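Reltard Shared Workshop
Home | Build Diary | Members | Bookings | Contact
Search this site
Enter keywords Go

Build Diary: Two-Arm Sorting Table
Entry for February 20, 2025
Kept by Narendra Chaturvedi, with additions by Harish Pant

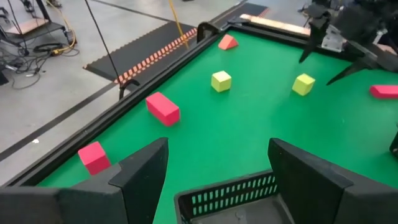

The session opened at the usual hour and was given over to the foam blocks. The previous entry closed with the left arm able to reach every part of the table and the right arm able to reach most of it. The object of this session was to have both arms pick blocks from the green surface under a single program, without either arm being steered by hand.

The blocks have replaced the tins used in the early part of the build. The tins were a poor choice. They rang when dropped, which drew complaints from the neighbouring unit, and a grip that was slightly out of line sent them over the rim. Foam is forgiving. A finger that closes too far leaves a dent that fills out again, and the grip force can be tuned without fear for the motors. It was agreed some time ago that the blocks would stay in pinks, oranges and yellows so that they stand out from the green, and that decision has held up well.

Work began with the grip settings. Harish Pant had set the closing limit of the left gripper at 394 on the controller's scale, a value carried over from the tins. On foam this proved too tight. The fingers closed, the motor continued to pull, and the Momel board recorded a fault and released the block. The limit was eased in small steps until the fault no longer appeared. The right gripper was then given the same value and behaved differently, taking hold of the cubes but letting the longer blocks turn in its fingers. The two grippers were built from the same drawings. The difference is put down to the finger pads on the right, which were cut from an older sheet of rubber. New pads are to be cut from the fresh sheet for both sides, so that the two may be compared fairly.

The wedge was the most troublesome shape of the session. When it lies with the slope facing the left arm, one finger meets a flat face and the other meets an incline, and the block is squeezed upward and out. Several approach angles were tried. The most reliable was to bring the fingers down across the two triangular ends, which are parallel. The program does not yet know how to choose this approach for itself. For the present the wedge is treated as a special case and its position is entered by hand, an arrangement that both of us regard as temporary.

A longer discussion was held on the matter of the two arms sharing the middle of the table. The present rule is simple: only one arm may enter the centre at a time, and the other must wait until it has left. The rule is safe and it is slow. Harish favours dividing the table along its length, with each arm keeping to its own half and blocks near the line going to whichever arm is free. I am in favour of keeping the present rule until the grip faults are fully settled, as a collision would cost us far more time than the waiting does. The matter was left open. It was agreed that a trial of the divided table may be made at reduced speed, with one person standing at the stop button throughout.

After the break we ran the full pick program from a cold start. It completed 25 cycles before stopping on a lost signal from the right wrist. The connector was reseated and the program resumed, then stopped again at the same joint. The cable at that wrist has now been bent and straightened a great many times, and the outer jacket has gone stiff near the plug. A replacement has been requested from Polishchuk, who supplied the original set. The quoted price was higher than expected - the short lengths are apparently made to order - and the purchase has been entered against the February allowance.

The log now stands at 934 completed picks since the arms were first powered together. The target set at the beginning of the build was 3,000 before the table is shown at the members' evening. At the present pace that will not be met unless the waiting rule is relaxed or an additional session is booked each week. I have asked for the additional session.

A note on the software. The Vevis package was updated before we began, and the update changed the order in which the joints are listed. The left arm moved correctly and the right arm raised its elbow when it had been told to turn its wrist. No damage resulted, as the speed had been kept low for the first movement after the update. The joint order is now written in full at the top of our settings file and no longer depends on the package. Members using the same package on other builds are advised to check theirs before applying power.

Harish adds the following. The rest position of the right arm should be moved further back. At present its fingers hang over the table when it is waiting, and the left arm must be routed around them. I have marked a new rest position and tested it with the motors off. It clears the surface comfortably, though the shoulder comes near its limit, and I would like to see it held there for a full session before we adopt it.

Items carried forward to the next session:
- cut and fit new finger pads, both grippers
- fit the replacement wrist cable on arrival
- test the new rest position under power
- trial the divided table at reduced speed
- write the wedge approach into the program

The arms were parked and the power isolated at the close. The blocks were returned to their bag and the log was copied to the workshop drive. Harish has taken the old rubber sheet home to measure its thickness against the new one, and will enter the figures here before the pads are cut.

Contact the workshop | © Reltard Shared Workshop | Back to top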